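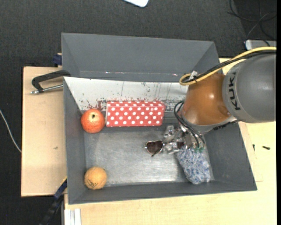

Svatopluk Michalík reckons I should leave my dahlias in the ground all winter under a good thick mulch, and that lifting them is a job people do out of habit. He may well be right for his garden, which is down by the river and hardly sees a frost. Mine is up at the top end of Mascombe, 400 feet higher, on heavy clay that sits soaking from October until March. I left a couple in last year to see, and by spring they were brown porridge.

So I'm lifting this time and I'd love some advice! I only started growing them properly two summers ago and I am completely smitten. I've got a row of Cruzado (the dark red one, flowers the size of a side plate) and a few Grisum, which are smaller and a sort of apricot that goes pink if the nights are cool. I can't bear to lose them.

What I don't know is:

Do I cut them down before the frost or wait for it to blacken them?
Do I wash the soil off or leave it on?
What do I pack them in? I have plain grey bins like the two at the top, but my neighbour swears by cardboard boxes and newspaper.
Do I split them now or in spring?

The storage place would be either the garage (unheated, gets cold but I've never known the watering can in there freeze) or the cupboard under the stairs, where the boiler pipes run. Any thoughts gratefully received, and if you've got a favourite dark red that isn't Cruzado do tell me, I have room for one more. I say that every year.

Zoia Nechyporuk

Share (6) Print this page E-mail this page

Jonalyn Cabanatuan

Oh, you're in for a treat, lifting dahlias is one of my favourite jobs of the whole year! It's like digging potatoes except you get to keep them.

Wait for the frost. One proper frost turns the tops black overnight and it looks dreadful, but the tubers are still fattening up right until then so it's worth hanging on. Cut the stems down to a hand's width, then fork them up from well outside the clump. The necks are the weak point. If a neck snaps, that tuber won't grow, however plump and lovely it looks, so go gently and never pull by the stem. Label each one as it comes out. I tie a label round the stalk straight away, with string, as I once trusted myself to remember which heap was which and spent the following summer being surprised.

On your clay I would wash them. I know lots of people don't, but clay dries like concrete round the crown and you can't see any rot behind it. A soft spray from the hose does it. Then stand them upside down somewhere airy, out of the frost, for a week or two. The stems are hollow and they hold a surprising amount of water, all of which wants to run out.

Definitely the garage and definitely not under the stairs. Boiler pipes will shrivel them to raisins by Christmas.

Your grey bins are fine! Leave the lids off, or drape newspaper over the top. I put a layer of barely damp vermiculite in the bottom (I get Flarnum, the medium grade, but any will do), then tubers, then more vermiculite until they're just covered. Cardboard works too, only it pulls moisture out of them, so you need to look in more often.

Have a rummage every month. Anything soft gets cut back to clean flesh or thrown out. Anything wrinkly gets a little mist of water. They usually plump up again, which never stops being satisfying.

Splitting I leave for spring, when the eyes show and you can see what you're doing.

Helpful (3) Share Print

Crisanto Lagman

Under the stairs is ok if you turn the heating down. I keep mine in carrier bags, never had a problem. Wouldn't bother with vermiculite.

Marilou Macapagal

Agree with nearly everything Jonalyn says, though please don't tie carrier bags shut, whatever else you do. I lost a whole bag of pompons that way, they sweated and went furry.

One thing to add about splitting. If your clumps are huge, and on clay they can be, it's worth cutting them in half in autumn just so they fit in the bin and the middle can dry. You don't need to do the fiddly dividing yet. Use a clean sharp knife, make sure there's a chunk of old stem on each half, and dust the cuts with sulphur if you have any. I've used cinnamon from the baking shelf as well and couldn't tell you whether it did a thing, but the garage smelt wonderful.

Then in about April, pot them up in barely moist compost somewhere bright and start them off early. You'll have flowers weeks ahead, and the slugs have a much harder time with a plant that's already got some size to it. Pinch out the tip once there are a few pairs of leaves. It feels cruel, do it anyway!

As for a dark red, I'd go and look at some in flower in August and take a notebook. The catalogue photos are hopeless for reds, they all come out the same.

Helpful (2) Share Print

2 comments E-mail this page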